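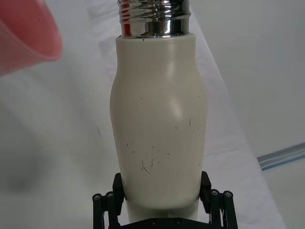

Chapter 7
Buying Your First Gripper: Planning, Pricing and Picking

What you'll work on in this chapter
Writing a parts list before you open a catalog
Matching finger travel to the things you need to hold
Building a budget that covers the second year as well as the first
Comparing two quotes that don't list the same items

Welcome to the shopping chapter! If you worked through Chapter 6, you already know how a parallel gripper closes and why pad material matters so much. Now comes the fun of spending money on paper, and it really is fun once you see how much a good plan can save you.

Let's start with a small company. Midora refills and resells household goods – bottles, cups, jars, lunch containers – and wants one robot arm to move them from a sorting table to a packing shelf. Aarti Kandpal runs the floor there, and in July she was given one page to fill in: what do we need, and what will it cost? She began at the table. She picked out 8 items that her crew handles every day and measured each one at its widest point, at its narrowest point, and at the place where a person would naturally grab it.

That third number is the one beginners skip. An insulated bottle may be widest in the middle and slimmer near the base, so a gripper that is too small for the belly can still get a fine hold lower down. A hold that low leaves most of the bottle standing above the fingers, though, and a full bottle is heavy. Your plan should say where each item will be held, how fast the arm will move, and whether the item is full or empty.

Aarti asked for quotes from two suppliers, Travton and Katiyar. Travton's price looked lower until she read the second page: finger pads, cable and mounting plate were all sold separately. Katiyar had bundled them, along with two spare sets of pads. Who was cheaper? You'll work that out in Section 7.2, and the answer changes depending on how often the pads wear out.

Key terms: stroke, payload, finger pad, mounting plate, lead time, spare parts allowance

Before you read on
Choose six objects from your kitchen, and include at least one with a curved side. Measure each in the three places Aarti used and write the results in your notebook. You'll need them for the Jutano worksheet at the end of Section 7.1.

7.1 Start With the Objects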